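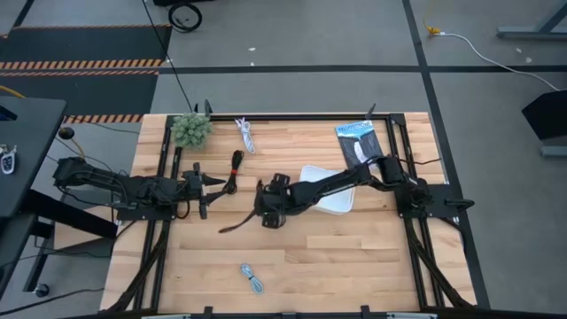
Spare cables are among the most common things in a home, and they are also among the least studied. In the two towns of our survey, Jolov and Kuruvard, every household kept some of them, and in almost every household a part of them was tied in one way or another. The form of the tie decides how much room the cable takes, how easily it is found again, and whether it pulls its neighbours out of the box with it. For this reason we begin the section with the shape of the bundle, and we speak about the container later. The form which we call the long fold can be seen in Figure 1: the black cable is folded into a long narrow shape, a red tie holds it around the middle, and a loop remains at each end, the lower one wider than the upper. We use the words "waist" for the tied place and "ends" for the two loops, and these words are kept in the whole paper.

## 3.2 Forms of the bundle

The material consists of 1,346 cables from 40 households. Each cable was laid on a table in the state in which it came out of its drawer, box or bag, and its form was noted before anybody touched the tie. We distinguished four forms. In the *long fold*, the cable goes forward and back several times and is tied across. In the *ring*, it is wound in a circle and is tied at one place of the circle, or at two opposite places. In the *wrap*, the cable is wound around itself, and the last part is pushed through, so no separate tie is needed. The fourth form, the *heap*, includes everything that was not bundled, also those cables which had once been bundled and still carried an open tie on one end.

The long fold is the form in which many cables are sold, and this has an influence on what we found. A cable that was never used keeps the fold from its packing, and a person who opens the drawer cannot easily say if the fold was made at home. We asked the household members about this, but the answers were often uncertain and we do not build on them. We look instead at the tie. A short wire tie with a paper or plastic coat was taken as a sign of the original packing. A textile strip, a rubber band, a piece of string or a coloured tie that did not match the others of the same household was noted separately, under "tie of unknown origin". This last group was larger than we expected, and it made the work slower, especially in Kuruvard, where several families bought their ties from the same market stall.

### 3.2.1 The position of the waist

In the long fold the tie can sit in the middle or nearer to one end. When it sits in the middle, the two loops are held with the same strength, but they do not need to be of the same size. An unequal pair of loops, as in Figure 1, was usual in our material also. The reason is simple to understand if one folds a cable by hand: the hand that holds the first turn stays quite still, while the other hand moves and makes every turn a little different. The free ends of the cable, with their plugs, add to the difference. A plug which is thick cannot be laid inside the fold without making it wide, and so it is often left outside the loop.

When the waist has moved towards one end, the other end opens like a fan. Such bundles were the ones that caught on other things. In the drawers we saw fanned ends that were holding scissors, key rings, a tape measure and in one case the handle of a tea strainer. Household members did not describe this as a fault of the bundle. They said that the drawer was too full.

### 3.2.2 The colour of the tie

We did not plan to write about colour. During the first visits in Jolov it became clear, however, that people use the tie as a sign. A dark cable in a dark drawer is difficult to see, and a red or yellow tie on it is seen at once. Some households gave each room a colour. Others gave a colour to each person, and one family had kept this system for so long that the children, now adults, still used "their" colour in their own flats. In the households without a system, bright ties were present too, but the members chose what was at hand.

We therefore added the colour of the tie to the form, with only three values: same as the cable, different but dull, and bright. A red tie on a black cable belongs to the third value. We are aware that "dull" is a matter of taste. Where the two persons coding the cables did not agree, the cable was given the middle value.

## 3.3 The surface and the containers

The bundles were described on the tables of the households and not in our own rooms. This has the disadvantage that the surfaces were different. On a striped or strongly grained wooden top, such as a butcher-block top with strips of cream, tan and brown, a black cable is still very clear, but a thin beige or white one can be lost between the strips. In these cases we put a grey cloth under the cable. We did not use the cloth for the dark cables, and the comparison between dark and light ones should be read with this in mind.

For containers we recorded the type, the inner length and the height of the rim. Shallow trays with a raised rim, of the kind that is normally used for food or for small office things, were more frequent than boxes with a lid. A tray with rounded corners is kind to the ring form, because the ring can lie against the corner without a gap. The long fold prefers a straight side. If the tray is shorter than the fold, people bend the bundle at its waist, and the tie then works loose after some time. In the Tomura type of drawer insert, which has fixed narrow channels, we found the long fold nearly always and the ring almost never.

Flat packages with a printed header were kept together with the cables in many homes, sometimes with their contents and sometimes empty. Our first coding sheet had no place for them. We added one after the visits in Jolov were finished, and went back to the households there to fill it in. The reasons given for keeping the package were mostly practical: it has the name of the product on it, it has a hole for hanging, or the thing inside may have to go back to the shop. An opened package was counted as a container only if a cable was stored inside.

## 3.4 Untying and retying

In the last part of each visit one household member was asked to take out a cable, untie it, use it for a small task, and tie it again as they normally do. The Cabrera sheet, a one-page form with a scale from 0 to 100, was used to judge how close the second bundle was to the first. The long fold was repeated with the lowest values. Many persons who began with a long fold finished with a ring, and they did not notice the change until we put the sheet before them. The wrap was repeated best, perhaps for the reason that a person who makes a wrap has learnt it once with intention.

The size of the loops changed in nearly every retied long fold. The waist also moved, mostly towards the plug that was picked up last. We could not test if the change grows with each use, as a longer observation would be necessary for this, and the families in Kuruvard had already given us a whole Tuesday. The values for each form and each town are given in the next section, together with the drawers that had to be left out.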